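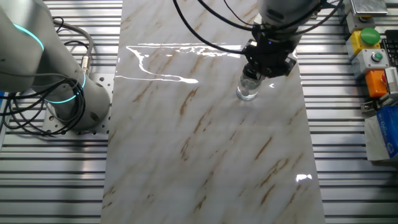

Chapter 3
The Work Surface and What Stands on It

By Gladys Ndung'u and Pankaj Upadhyay
November

Before any food is prepared, packed or served, it must be put down somewhere. The counter, the table and the loose board are so familiar that students often pass over them on the way to subjects that seem more demanding, such as knives, heat and storage temperatures. The present chapter treats the work surface as a subject in its own right. It considers what surfaces are made of and how they are finished, how they are supported, how they are lit, and how small containers should be placed on them and taken away again.

Students who have completed Chapter 2 will already be familiar with the daily opening routine. That routine is assumed here and is not repeated. The cleaning schedules referred to in this chapter are printed on page 113, together with the blank record sheet used for practical assessment.

Terms used in this chapter

A fixed surface is one that cannot be lifted away from its supports in ordinary use. A built-in counter is a fixed surface. A loose surface is a board, slab or tray that rests on something else and can be removed for cleaning. The supporting surface is whatever lies beneath it. The working area is the part of either surface that is kept free for the task in hand, and the holding area is the part on which items wait until they are needed.

Students should learn to use these terms exactly. A supervisor who asks for the working area to be cleared is not asking for the whole counter to be stripped, and time is lost in training kitchens every term over this simple misunderstanding.

Pattern and finish

Manufacturers offer surfaces in a wide range of patterns. Plain white remains common in institutional kitchens. Stone patterns are often chosen for rooms that are open to the public, where the appearance of the counter is considered part of the service. The pattern tells the buyer very little about the material. A veined surface may be natural stone, or it may be a printed layer over something else entirely, and the two require different care. The supplier's care sheet should be obtained at the time of purchase and kept with the kitchen records. Where the sheet has been lost, the surface should be treated as the more delicate of the possible materials until the matter is settled.

Finish is a separate question from pattern. A matte finish scatters light and hides fine scratches. A polished finish returns light strongly and is easy to wipe down, although smears and rings show on it at once when seen from the right angle. Training kitchens at Hustaston have used both finishes side by side for many years, and instructors there report that beginners tend to clean the polished surfaces more often and the matte surfaces more thoroughly.

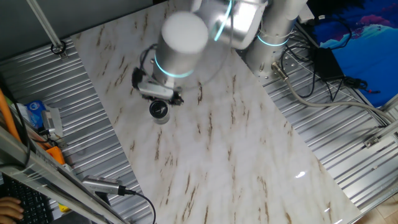

Inspection of a surface depends on where the inspector stands. Crumbs, grains of sugar and thin films of grease are best found by lowering the head until the light from a lamp or window slides across the surface toward the eye. Any irregularity then interrupts the reflection. Patterned surfaces need particular attention. Where brown and tan veins run across a white ground, as on the slab illustrated, a dried splash of tea or a thread of spice can lie along a vein and escape notice from above. The glossy patch of reflected light toward the lower right of the same slab indicates the kind of area in which such a mark could be found readily. The inspector should therefore move around the table until each part of the surface has been seen in reflected light at least once, and should finish by passing a clean, dry hand lightly over the whole.

Support

A loose slab is only as steady as the thing it rests on. Ridged and corrugated metal makes a serviceable support, and the grooves allow air to pass beneath the slab. They also collect whatever falls over the edge. When the slab is lifted for cleaning, the grooves should be brushed along their length, toward the end of the table, and then wiped in the same direction. Brushing across the ridges spreads dry material from one groove to the next.

A slab should be tested for movement before use. Press down firmly at each corner in turn. If the slab rocks, lift it, clear the support and test again. Packing a folded cloth under one corner is a common habit and is not accepted in practical assessment. Large slabs are to be lifted by 2 persons.

The edge of a slab deserves a word of its own. It is the part most often struck and least often cleaned. Students at the Fodport center are taught to wipe the edge first, before the top, so that the cloth does not drag loosened matter back over a finished surface. Other centers teach the reverse order. Either is acceptable provided that the cloth is changed between the two.

Placing small containers

Jars, canisters and cups appear to need no instruction, and most breakages in a training kitchen involve them. A container should be brought down level and released only when its base is fully at rest. On a hard, polished surface a jar that is set down on the rim of its base will chip more easily than students expect. Dragging is to be avoided. A single grain of salt beneath the glass is enough to leave a line in a soft finish.

The holding area is usually placed toward the back of the surface, with the tallest containers farthest from the worker. Lidded containers should be lifted by the body. A knob is intended for removing the lid, and a lid that merely sits in place will come away in the hand while the jar stays behind or, worse, follows partway and falls.

Clear containers have an obvious advantage in that their contents can be seen. They do not remove the need for a label. Flour, fine salt, powdered sugar and several kinds of starch look much alike through glass, and the Rotich method of labeling, described later in the chapter, requires the name of the contents and the date of filling on every jar regardless of how plain its contents may seem. 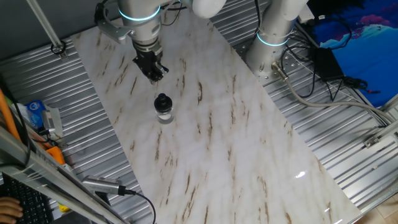 Zawadi Shemweta, writing to the authors after the previous edition, objected that the rule on labels was too strict for a household kitchen and would be ignored there. In her view a family that keeps one jar of sugar and one of salt will know them by their place on the counter, and a textbook that insists on dates for both "teaches people to skip the rule when it does matter." She proposed that labels be required only where more than one person cooks.

The authors have considered the objection with care and have kept the rule. Most households do contain more than one person who cooks, if only from time to time, and place on the counter is a poor guide once the counter has been cleared for cleaning. It is accepted, however, that the date of filling may be left off in a private home where the contents are used up quickly. The wording of the rule later in this chapter has been changed accordingly.

Clearing the surface

At the end of a task the surface is cleared in a fixed order. Food is removed first, then open containers, then closed containers, then tools. Each container is wiped at the base before it is returned to the shelf. The slab is then wiped from the far side toward the worker, dried, and inspected in reflected light as described above.

In kitchens that follow the Jamel layout, the shelf stands directly behind the holding area and closed containers may be returned without crossing the working area. In other layouts a tray should be used. Akinyi Mfinanga's plan of a small teaching kitchen, reproduced in the next section, shows both arrangements, and students should study it before attempting the first practical exercise.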